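Boards > Manipulation Hardware > Kits and Reviews > Trerkik two-hand assembly kit

We use cookies to keep you signed in and to count visits. Accept / Manage

Trerkik two-hand assembly kit: worth it for ring-on-hub work?

p_nimhurchu
We have had the Trerkik kit on evaluation since June. License is 2649 per seat and covers the planner, the grasp library and 3 task templates. Our task is the Hayes ring: white, internal teeth, seated over a black toothed core on a flared base. Base stands on the table without a fixture.

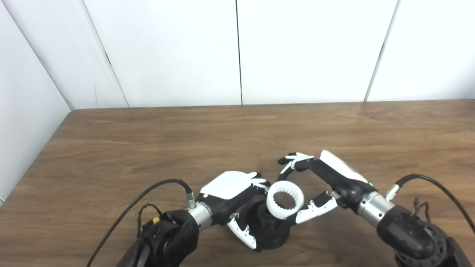
Reply 1

backlash_196
What does the template do about tooth phase? Fover's package rotates the ring in small steps under light downward load. The Trerkik data sheet only says "compliant insertion."

Reply 2

p_nimhurchu
Same idea, but both hands share the rotation. Pickup is a separate template, one part per hand.

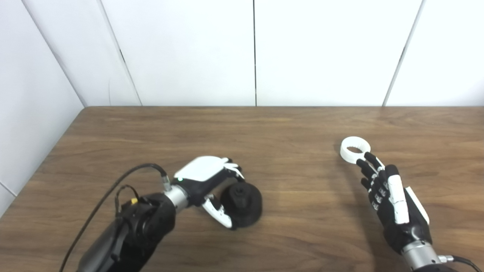 Pickup tuning took most of our time. The default approach height assumes parts of similar size and shape, and ours are not. With the squat black piece down by the left hand and the ring up at the right fingertips, each side needs its own offsets. Two config files, no shared editor. Support answered within a day.
Peadar Ní Mhurchú, Prusby

Reply 3

n_hegarty
I disagree that this is worth 2649. A single arm and a printed nest will seat that ring. You are paying for the second hand to do the job of a fixture.
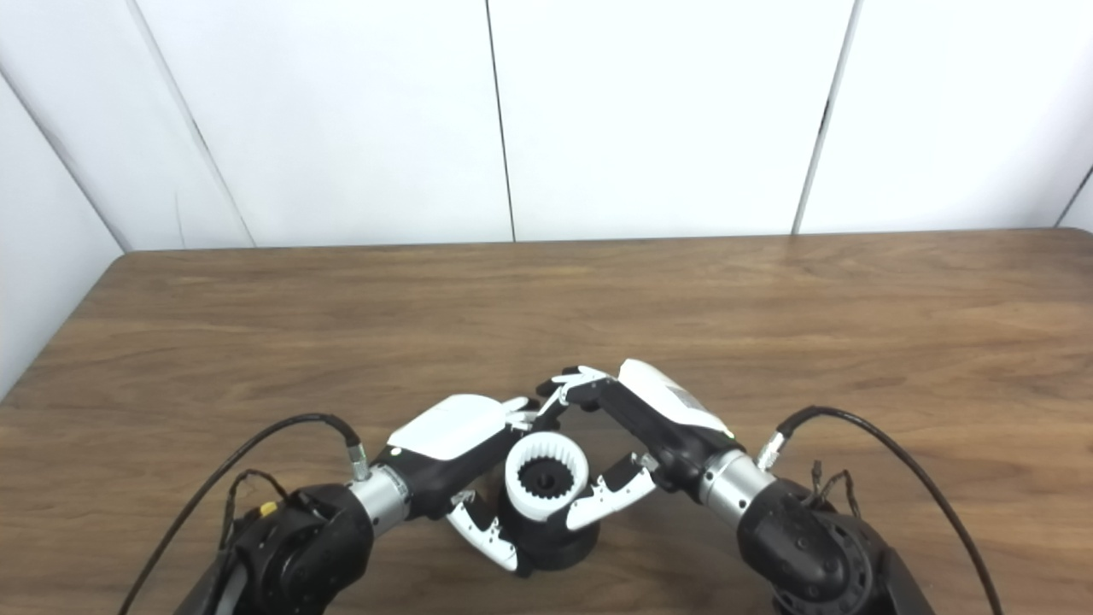 A nest also gives you a repeatable datum. Finger contact does not, and your phase search has to absorb the difference every cycle. We dropped the kit for that reason and kept the arms.
Niamh Hegarty

Reply 4

p_nimhurchu
Agreed for one part number. We change over on Friday afternoons and the nests were becoming their own inventory. My complaint is the logging. The buffer holds 2000 samples and then overwrites, so a long search loses its own start.

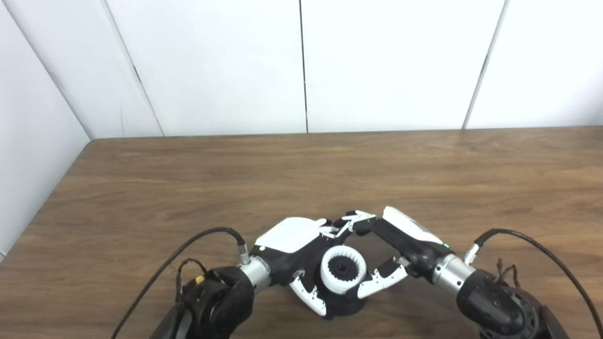

Raising the limit means editing the service file and restarting both hand drivers. I have asked for a streaming option.

Reply 5

backlash_196
Can you post the offsets file? I would like to see whether the wrist frame convention matches Fover's before I request a trial.

Reply 6

p_nimhurchu
Will do once I strip out our part data. Convention is Z out of the palm.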